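4 Setting Up the Break Corner

This section covers the small table, the water dispenser, the side counter and the waste bin. Read it through once before moving any furniture. Section 5 deals with the tall cabinet and its shelves.

The Clistis break corner is laid out for 6 people using it in turn, with seating for two at a time. If your room is narrower than the plan in Section 2, leave out the second chair and keep everything else as described.

4.1 Before you start

You will need:
- the Savwood square table, assembled (see Section 3)
- the water dispenser, with its drip tray fitted
- one countertop appliance, such as a scale, warmer or small printer
- one rectangular serving tray
- one waste bin with no lid
- two felt pads for each table leg
- a damp cloth and a dry cloth

Clear the floor between the window and the cabinet. Sweep it, then wipe it with the damp cloth and let it dry. Felt pads do not stick well to a dusty floor.

4.2 Placing the table

1. Carry the table to its position with one person on each side. Do not drag it.
2. Set it so that one edge faces the window wall. Leave 24 inches between the table and the nearest chair when the chair is pushed in.
3. Press down on each corner in turn. If the table rocks, turn the leveling foot under the low corner until it stops.
4. Fit the felt pads only after the table is level. Pads fitted earlier will have to come off again.
5. Wipe the top with the damp cloth, then the dry one. White tops show rings from cups, so wipe up spills right away.

Note: The Savwood top is rated for light countertop appliances. Do not sit on it or use it as a step to reach the window.

4.3 Placing the appliance and tray

1. Put the appliance on the table with its buttons where you can reach them without leaning over the tray.
2. Check that all of its feet are on the table. None should hang over the edge.
3. If the maker of your appliance allows items to be stood on top, you can rest the serving tray there. If the appliance gives off heat, or if its booklet says to keep the top clear, set the tray beside it.
4. Center the tray by eye and push lightly on each end. It should not tip.
5. Keep flat items toward the back of the table and leave the front clear for hands and cups.

Caution: Never stand an open cup of liquid on a tray that is resting on a powered appliance. Carry drinks straight from the dispenser to the front of the table.

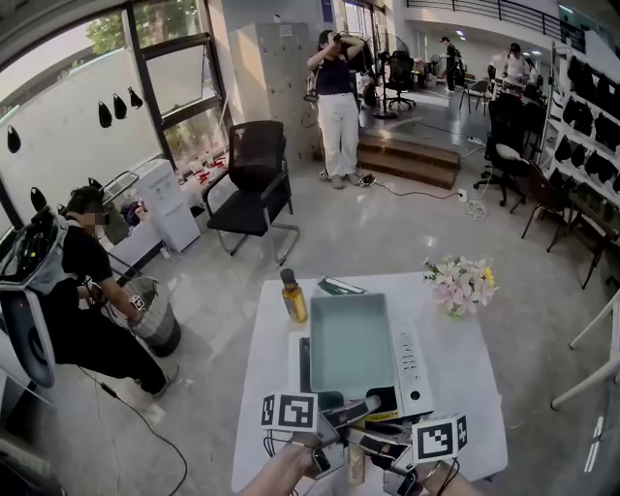 Small bottles go to one side of the tray, with their caps on tight. Anything you use less than once a day belongs in the cabinet. A vase is fine on the table as long as it is short, heavy at the base and set well away from the buttons. The back right corner works best in most rooms. Fill the vase at the sink and carry it over, and do not top it up in place.

If you use fresh flowers, change the water every second day. In October and later, when the heating is on, check it daily.

4.4 Placing the water dispenser and side counter

1. Stand the dispenser on a hard, flat floor. Do not put it on carpet or on a mat.
2. Leave 5 inches behind it for air to move.
3. Place the low counter beside it so that the door of the dispenser, if yours has one, can open all the way.
4. Plug the dispenser directly into a wall outlet. Do not use an extension cord.
5. Run two full cups of water through each tap and pour them away before drinking.

Keep the counter for small things: tea bags, sugar, wrapped snacks. Items that melt or fade should not be left on the end nearest the window. On sunny afternoons that end can get quite warm by 3 p.m.

Note: If the Brøndum drip tray fills faster than usual, a tap is probably not closing fully. Turn off the tap and see Section 8.

4.5 Placing the waste bin

1. Put the bin on the floor where a seated person can reach it without getting up.
2. Keep it out of the path between the table and the dispenser.
3. Fit a liner and fold the top over the rim by two inches.
4. Empty the bin at the end of each day, even if it is only partly full.

Do not pour leftover drinks into the bin. Liners can leak at the seam, and sugar on a pale floor leaves a mark that takes some scrubbing.

4.6 Chairs

A mesh office chair can be used at the table if its seat is low enough for your knees to clear the underside. Chairs with a cantilevered frame flex a little when you sit down. This is normal. Tighten the frame screws after the first week and then every 6 months.

Push chairs in when you leave. They should not block the cabinet doors.

4.7 Final check

Go around the corner once more and confirm the following:
- the table does not rock
- the appliance buttons can be reached and the tray is steady
- bottles are capped
- no cord crosses the walkway where it could be tripped over
- the bin has a liner
- the cabinet doors open fully

If you ordered the Flinico shelf inserts, fit them now, while the cabinet is still empty. Missing pads, feet or screws can be requested from Bjartur Bergmann at the Clistis parts desk. Give the part number printed on the bag and the section of this guide you were working from. Small parts are sent out within 8 working days.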